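Tokix Cell: Table, Grid and Arms

Tokix is our two-arm bench cell. It spends most of its week picking up small parts, and the rest of it getting looked after. The brown paper and blue tape are replaced when the lines get hard to follow. The arms stay bolted to their plates unless one has to go out for service.

We check both grippers on Tuesday before the first run, at 50 percent speed. 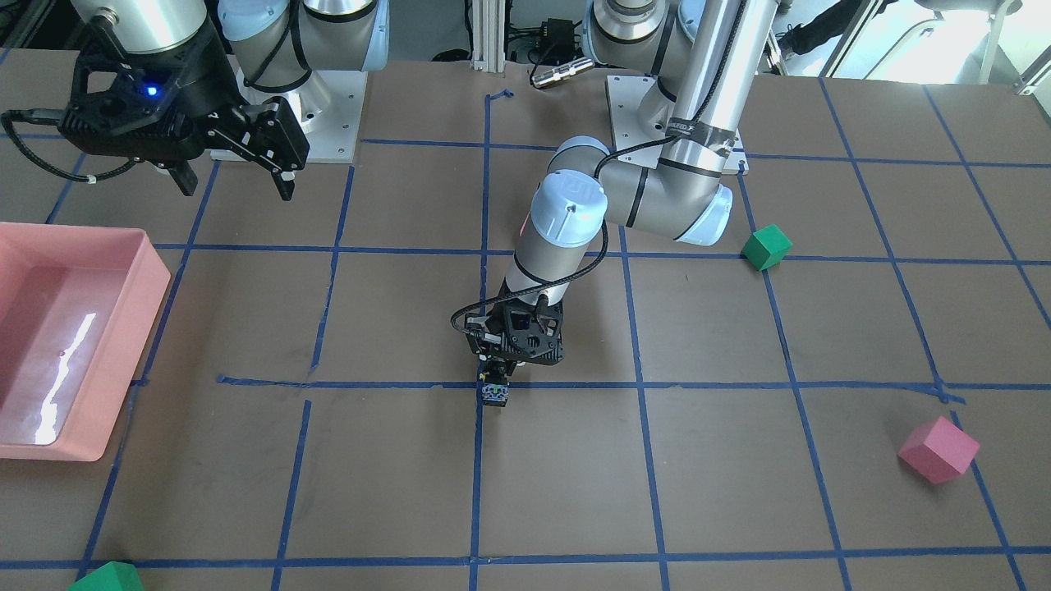 Left arm holding a small dark block over the middle of the grid. The right arm is parked high.
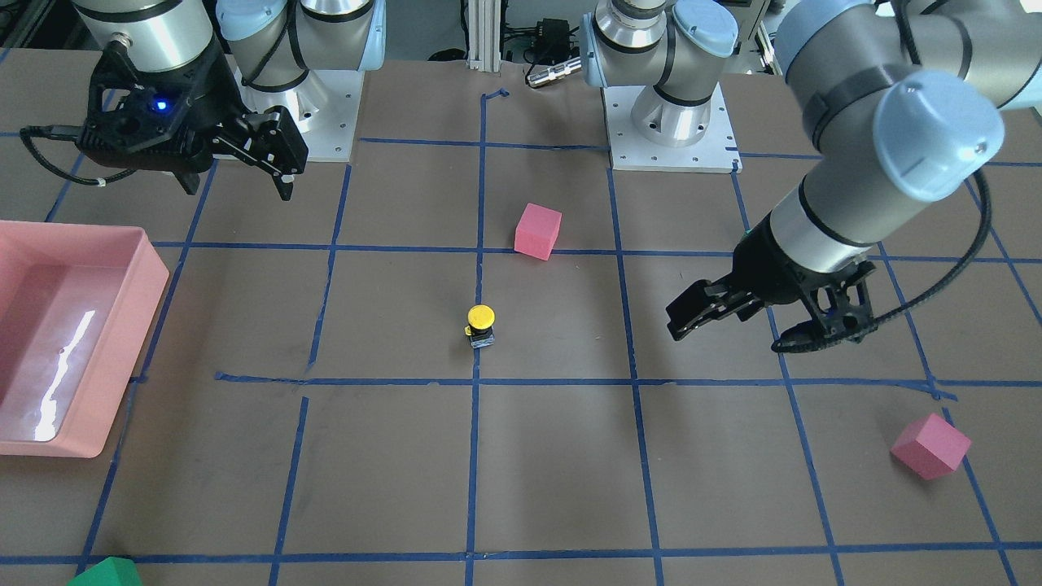 Left gripper open beside the yellow button, with slack in the cable down the outside of the arm.

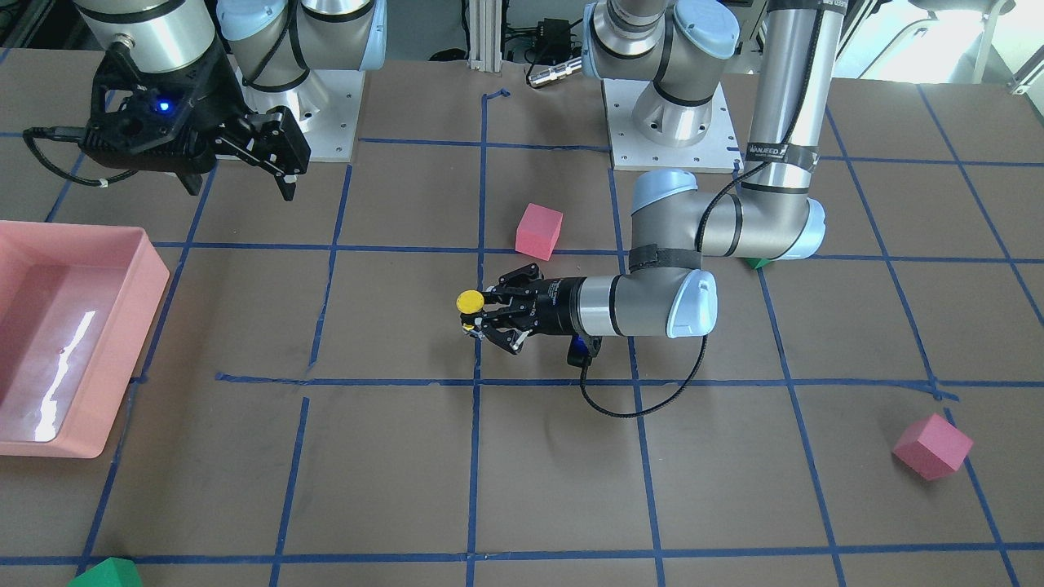
Yellow disc in the fingertips. The strap on the forearm is Velcro.
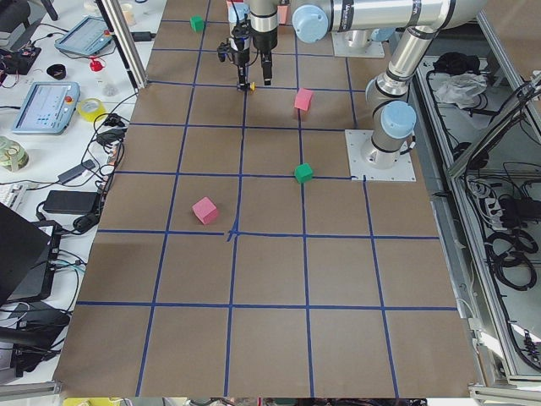
The grid and the side bench, with both teach pendants, the tape rolls and the laptop.

Cable slack is the thing we adjust most. Too short and it pulls at the wrist, too long and it drags parts across the table. We move the straps a little at a time, then run the wrist through its full travel 5 times before tightening anything.

Fingertips get wiped with a dry cloth after each shift. Mounting bolts are checked every 16 weeks and marked with paint pen. A new paper top takes two people nearly an hour, most of it spent on the tape.

The Pons cell uses the same bolt schedule. Its gallery is on the next page.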